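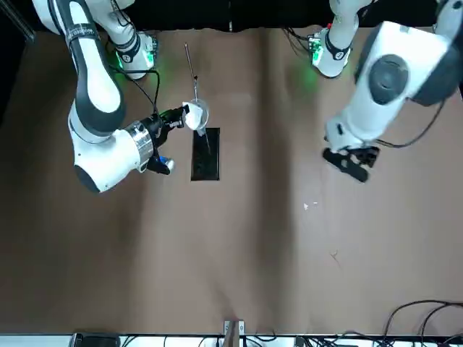

## Robots at the bench: Pament opens its doors

What a turnout! The Pament open day in March 2022 drew 118 visitors, and the robot arms had a crowd from the first demo on. Kids got the front spots.

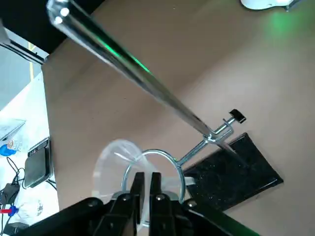 *The gripper at the funnel and stand.*

Plenty of people stayed on to ask how long it takes to set up a new lab task, and the talk ran well past closing. There'll be another open day in September.

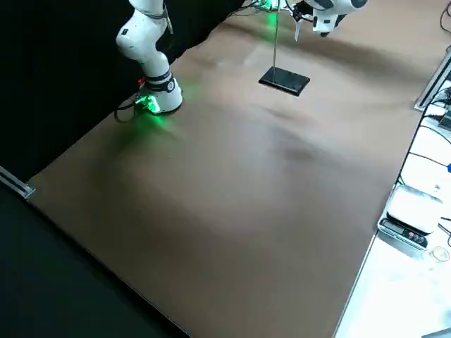

Zeeshan Bugti said he'd come back for that one and would love to see the arms work faster.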